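4 min read
Filed under: Workshop Nights / Talks & Notes

Speaker notes – "An arm that handles laundry, built on a kitchen budget"
Anju Joshi, Lendach shared workshop, 20th January

Say hello, thank whoever put the heaters on, and wait for the people at the back to find chairs. Ask who has tried to pick up a towel with a gripper. If any hands go up, let them groan for a minute, it warms the room up nicely.

Start with the money, as it's the first thing people ask me afterward anyway. The whole build came to 2,620 dollars, and I kept every receipt. The motors were the painful part. The bracket that holds the wrist camera cost me two evenings and a bit of leftover plastic (show the bracket, pass it along, please ask for it back!).

Then the software. The control code is called Histow, which was the name of a village in a book I loved as a kid, and I'm afraid it stuck. It runs on an old laptop. Don't get lost in the wiring story here – if someone wants it, I'll happily bore them over tea.

Why cloth? Tell them about the wooden blocks first. By December the arm was stacking blocks well enough that I got a little smug, and then I gave it a dish towel and it just pushed the thing around the table like a cat with a sock. A block stays the same shape while you think about it. Cloth bunches up, slides, hides its own edges, and every time you touch it you've made yourself a new problem.

Recordings: 251 so far, all of me steering the arm by hand. Be plain about this, I threw out the first 24 when I found the camera had worked loose and was tipping down a little more each night. Tighten your screws, friends.

Slow down for the camera part. Once the fingers are right up close to the cloth, the wrist view goes soft and there's hardly a crisp line left in it. I spent weeks fretting over that. What I'd like to try next is a second camera on a post, looking at the whole table, and I'd love to hear from anyone who has done it cheaply.

Last slide. Leave it up during questions.

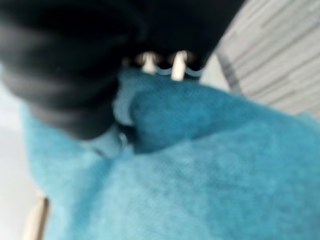
Borbély: I'd put the post camera off to one side, well clear of the elbow. Mine went straight overhead and the arm blocked it every time it reached for a corner. Happy to lend you a clamp if you want to try both spots before you drill anything.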